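Stand 2020-10-10, Rohfassung, Abb.-Nummern fehlen noch

# Kapitel 2: Sortieren und Ablegen

Wer Kleinteile lagert, sortiert. Immer. Auch wer es nicht merkt. Im letzten Kapitel ging es um Regale und Kisten, jetzt um das, was hineinkommt: Einsätze, Fächer, Sortierkästen.

Lernziele, kurz:

- Fach, Reihe, Spalte sicher benennen
- ein Sortiermerkmal festlegen, bevor das erste Teil liegt
- leere Fächer einplanen

Zeitbedarf: 30 Minuten Lesen, 60 Minuten Übung. Material siehe Anhang (Liste Worby, Stand Mai).

## 2.1 Der Fächerkasten

Einfachste Form: flacher Kasten, Stege über Kreuz, oben offen. Man sieht sofort, was drin ist und was fehlt. Nachteil: stapelt sich schlecht, verstaubt. Für die Arbeit am Tisch trotzdem erste Wahl, vor allem wenn die Teile verschiedene Farben haben.

Gezählt wird in diesem Buch von links nach rechts und von hinten nach vorn. Reihe 1 liegt also an der Wand, die letzte Reihe beim Arbeitenden. Andere Bücher machen es umgekehrt, Parisi z. B., bitte nicht mischen. Ein Kasten mit vier Spalten und vier Reihen hat sechzehn Fächer. Drei davon sind im Bild belegt, zwei Stücke liegen in der dritten Reihe nebeneinander, das gelbe eine Reihe davor.
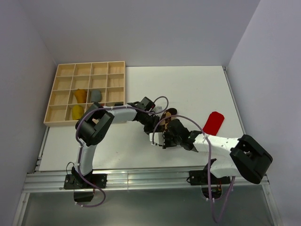

## 2.2 Das Sortiermerkmal

Farbe, Form, Größe, Verwendung. Eins davon, und dann dabei bleiben. Nach Farbe käme das graue Stück in eine eigene Spalte, Gelb und Gelborange dürften sich eine teilen. Nach Form sieht es schon anders aus: rundlich zu rundlich, das zitronenförmige für sich. Beides richtig. Falsch wird es erst, wenn mittendrin gewechselt wird.

Merke: Merkmal aufschreiben, Zettel an den Kasten. Klingt banal, wird ständig vergesen.

## 2.3 Wieviel Luft?

Faustregel nach dem Pondum-System: ein Drittel der Fächer bleibt frei. Bei großen Beständen (der Drenby-Schrank im Übungsteil fasst bis zu 111 Fächer) reicht weniger. Beim kleinen Kasten lieber großzügig, sonst wird bei jedem neuen Teil alles umgeräumt, und das dauert dann länger als das eigentlich Sortieren.

Weiter mit Übung 2.A, Kasten bereitstellen, Teile noch nicht einlegen.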